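Section 7: Taking the Hand Grippers to an Open Day
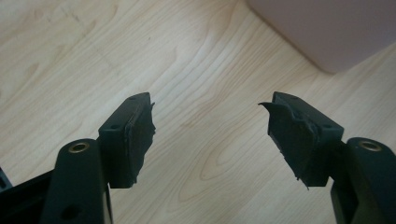
Check the pads the night before, Snežana Kos wrote in the margin of my first draft, and check them again at lunch, because visitors squeeze a lot harder than we do. She's right, so pads come first in this section and everything else has moved down.

I wrote this after our October open day at Pinbridge, when I ran the gripper table from opening until the last family went home. If you've read Sections 1 to 6 you already know how to charge the Ranetti, pair it and record with it in a quiet lab. A public demo is a different animal! People arrive in bunches, kids want a turn right now, and you're explaining things with one hand while you pick up dropped blocks with the other. What follows is the order I'd do it in again.

7.1 The night before

1. Charge both grippers overnight and put the spare battery in the lid pocket of the case. I keep mine in a sandwich bag so it doesn't rattle.

2. Open the jaw all the way and look at the gripping face of each pad under a good lamp. You're looking for frayed edges, flaps of rubber that have lifted, and corners that have curled outward. The pads in the picture at the top have all three, and a pair like that should come off before anybody from the public gets a turn.

3. Swap worn pads as a pair. I tried to get away with changing only one, once, and the grip pulled to the side all morning. Small things like bottle caps kept squirting out of the jaw.

4. Run a fingertip (gently) over the new pads. If there's a bit of molding left along the edge, trim it with nail scissors.

5. Check that the pad screws are snug. Hand tight plus a small nudge is plenty.

Caution: Don't glue a torn flap back down. Todor Yordanov and I both tried it, on separate occasions, without telling each other, and both times the glue dried into a hard ridge that scratched whatever we picked up.

Note: Our pads are rated for 1,000 closes. That's 1,000 closes by someone who knows what they're doing. At an open day I'd treat the number as a wish.

7.2 Packing the case

6. Pack two sets of spare pads, the small screwdriver, a soft cloth, the charging cable and a roll of painter's tape.

7. Pack your objects for picking up. Mine are wooden blocks, a sponge, an empty yogurt cup, a rolled pair of socks and a rubber duck. The socks are the crowd favorite, and I have no idea why.

8. Leave out anything with a sharp edge, and anything you'd be sad to see on the floor. I lost a perfectly good coffee mug learning this.

9. If you're driving over from the Jillatport building, put the case flat in the trunk. Standing it on end lets the fingers knock together the whole way.

7.3 Setting up the demo area

10. Get there early enough to have an hour before doors. You'll use all of it.

11. Pick a spot with even light. Big sunny windows look lovely and then ruin your recordings by noon, when the glare slides across whatever you're working on.

12. Decide whether you're working on a table or on the floor. Adults like a table. Little kids do much better on the floor, where they can kneel and get close, and a dropped block doesn't have far to go. I've ended up doing most of my demos on the floor and my knees would like a cushion next time.

13. Tape a square for the work area, big enough that a person can open the jaw fully over bare floor before they close it on something. Tape a second line farther back for people who are waiting.

14. Turn on the gripper, wait for the solid light, and do three slow open-and-close cycles with nothing in the jaw. Listen for scraping. If you hear it, go back to step 2.

15. Start a test recording, pick up one block, put it down, stop, and play it back on the laptop. Please do this before the doors open. I skipped it at Ngubane in the spring and recorded a whole morning to a full card, which means I recorded nothing at all.

7.4 Giving a visitor a turn

16. Do one pick yourself while they watch. Slow is good. Say out loud what you're doing: open, line up, close, lift.

17. Hand over the gripper with the jaw open and pointing down. Keep a light hand on it until you feel them take the weight.

18. Let them squeeze it empty first. Nearly everybody wants to, and it gets the giggles out of the way.

19. Give them the sponge to start. It forgives a crooked grip. Then move on to the blocks, and save the yogurt cup for the ones who are getting cocky (it crumples if you squeeze too hard, and they love that).

20. After a few tries, show them their own recording. This is the moment people lean in! Tell them that a robot arm can learn the same motion from lots of recordings like theirs, good ones and clumsy ones both, and then let them ask questions. They'll have plenty.

Caution: Keep fingers, hair, scarves and lanyards away from the jaw. The grip won't break anything, but it does pinch, and a pinched four-year-old ends your demo for a good ten minutes.

Caution: One person per gripper. Siblings will tell you they can share. They can't.

Note: Ask before you record anyone, and tell them plainly what ends up in the video. Azra Papadopoulos made us a little card with the wording on it, and it's in the front pocket of every case. If somebody says no, they can still have a turn with the recording off.

7.5 Lunch check

21. Close the line for 15 minutes, even if it's long. Put out the "Back soon" sign and mean it.

22. Wipe the pads with the dry cloth. Skip the wet wipes, which leave the rubber slippery.

23. Look at the pads again the way you did in step 2. Pay extra attention to the top corner of each one, where our rubber usually starts to lift. A small nick is fine until closing. A flap you can catch with your fingernail means a new pair now.

24. Change the battery whether it needs it or not, and make sure your morning recordings have saved.

7.6 When something goes wrong in front of people

The jaw closes but things slide out. Nine times out of ten it's dust on the pads. Wipe them and try the sponge. If the sponge slides too, change the pads.

The jaw won't open all the way. Turn it off, look for a crumb or a bit of torn rubber near the base of the fingers, pull it out and turn it back on. Don't force the fingers apart by hand. I know it's tempting.

The light blinks and won't settle. Move away from the other booths and pair again. At Pinbridge I carried the whole setup to the far end of the hall, and it paired on the first try.

The laptop freezes. Keep the demo going without it. Visitors are perfectly happy picking up socks.

7.7 Packing up

25. Stop the last recording, turn off the gripper and close the jaw gently onto the folded cloth before it goes in the case.

26. Take off any pad that's finished and put it in the envelope marked "used" with the name of the event on it. Zlatko Pavlović keeps these and likes to compare them, so please don't toss them.

27. Write in the log how many pads you used and anything people kept asking. The question I got most was whether the gripper could crack an egg. I've added a hard-boiled one to my packing list for next time, along with the cushion.

28. Pull up the tape before you leave. It comes off clean the same day and takes forever the day after.

Spare pads and replacement screws are in Section 8.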